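Home | Issues | Authors | Submit | Search

3.2 Hand and wrist upkeep

The platform used throughout this study is a two-armed humanoid, referred to in our logs as Clesevis. It works in a furnished bedroom area laid out for household trials, and most of its tasks involve soft goods: pillows, throws, dusters, cushions and loose laundry. Soft goods are hard on hands. They shed fibre, they catch on fasteners, and they hide the contact point from the head camera, so a finger that has drifted out of alignment can go on missing its target for a whole morning before an operator picks it up. This section sets out how the hands, wrists and cabling were looked after during the trial period, and what was changed part way through.

The maintenance routine began as a copy of the one supplied with an earlier Husonel bench arm. It called for a full inspection every 400 grasps and did not separate the fingers from the wrist. On a bench arm handling rigid blocks this was sensible. On Clesevis it left the fingers too long between cleanings and had us opening the wrist far more often than it needed. From November onward we split the routine in two, with a daily wipe-down of the fingers and palm and a longer interval of 2000 grasps for the wrist.

The daily work is done at the start of a session with the arms powered down and resting. Each finger is moved by hand through its full travel and the operator feels for grit or a tight spot. Lint is drawn out of the finger joints with a soft brush and a low-tack roller. Compressed air was tried early on and dropped, as it pushed fibre further into the joint. The thumb needs the most attention. It opposes the other fingers on nearly every grasp of a soft object, and its base collects fluff faster than any other part of the hand.

After cleaning, the hands are re-zeroed. The operator brings each one to an open pose against a printed gauge card, and the offsets are written to the controller under the Tevimero calibration script. If any finger differs from the previous day's value by more than the permitted band, the script refuses to save and the tendon on that finger is checked for stretch. The band was set by trial and error - our first choice was so tight that the script refused to save on most mornings, and operators began to ignore it.

A short functional check follows. The robot is placed facing a piece of furniture and asked to bring both hands to either side of a light, fluffy object resting against it. Figure 4 shows this two-handed approach at the front edge of an armchair seat. The check is useful because it exercises both wrists and both thumbs in a single motion, and because a shaggy surface gives no clean outline for the vision system to lean on. An error in either wrist shows up as one hand reaching the object ahead of the other. We record the difference in arrival time and the final spacing of the hands, and a session does not start until both are within limits.

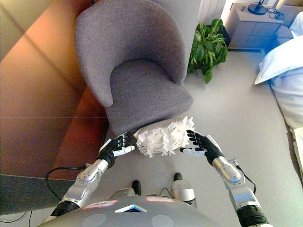

Figure 4. Two-handed approach to a white fluffy object at the front of an armchair seat, seen from the head of the robot.

3.3 Cabling and fasteners

The second source of downtime was cabling. Of the 24 stoppages logged in the trial period, eight were traced to a cable or connector, more than to any other single cause. Most were on the right arm, where the wrist lead has to follow a wide range of forearm rotation. The original lead had been cut to suit a fixed mounting and went tight at the end of its travel. The connector worked loose over several sessions and the hand dropped out without warning, which the controller reported as a motor fault. Two motors were replaced before the real cause was found.

The lead was replaced with a longer one and left with a slack loop beside the wrist. Slack brings its own trouble in a room full of bedding, and a loop that is too generous will catch on a blanket or a chair arm. We settled on a length that clears the forearm at full rotation with a finger's width to spare, and we check it by turning the wrist slowly by hand to both stops before power is applied.

Forearm screws are checked weekly with a torque driver. Thread-locking compound was added on 24th March after two screws on the left forearm were found backed out, and none has moved since. A paint mark is drawn across each screw head and onto the housing so that movement can be spotted without tools.

Spare leads, a pair of thumb assemblies and a full set of finger tendons are kept in the room. The tendons come from Piątek and are cut to length on site. With these to hand, an operator can swap a thumb and re-zero the hand between sessions, and only wrist faults now need the arm to be taken back to the workshop.

Contact the editorial office | Copyright the authors | Back to top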